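4.6 Recording a two-handed demonstration

1. Hold one Nekov gripper in each hand, fingers open.
2. Start recording and wait for the tone.
3. Move in slowly. Thin objects such as eyeglasses should lie flat on the table, between the fingers, before you close.
4. Keep the marker cube clear of your sleeve — a covered marker ends the take. 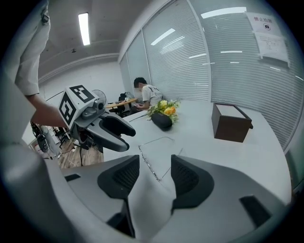
5. Close, lift, and hold still until the second tone.

CAUTION: Do not squeeze past the stop. Error 255 means the finger position was lost; repeat the take.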